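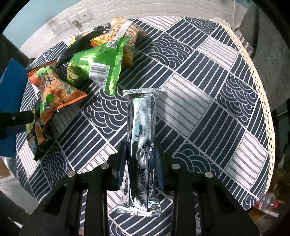 *Eilidh Tosh*

## Demonstrating a snack pickup with the hand-held gripper

In this tutorial we teach the Grorum policy to take one snack package and hold it upright. You do the task yourself with the hand-held gripper, many times, and the robot learns from your recordings. I assume you already finished the calibration page.

### Prepare the table

Put the slim foil package where you can reach it from above, and leave the other snack bags in one heap to the side. Do not make the heap tidy between episodes. In my first set at Dromside I used a plain white cloth and always the same three bags, and the policy then failed on every other table. A patterned cloth is fine.

### Record one episode

1. Start the recorder and wait for the tone:

 `niven record --task snack_upright`

2. Hold the tool still for one second with the fingers open.
3. Move down slowly. Both pads should touch the package at the same moment. If one finger arrives first, it pushes the package and the robot will learn this push too.
4. Close until the pads press on the sides, then stop. Foil packages have air inside, and a hard squeeze can open the seal.
5. Lift, keep the package vertical, and hold it for 3 seconds.
6. Put it down, open the fingers, and press the button again.

Keep your other hand away during the whole episode. When you make a mistake, finish the movement anyway and mark the episode as bad with `b`. It is faster than to stop and restart.

### How many episodes

I recorded 64 for the first training. Change the start position after each one, also the angle of your wrist. Catriona Kerr records in blocks of 22 and then takes a break, and her data is smoother than mine.

### Check before training

Run `niven check`. It gives a warning for every episode longer than 2000 steps. Usually these are the ones where I waited too long before closing. Watch them once and delete them if the pause has no use.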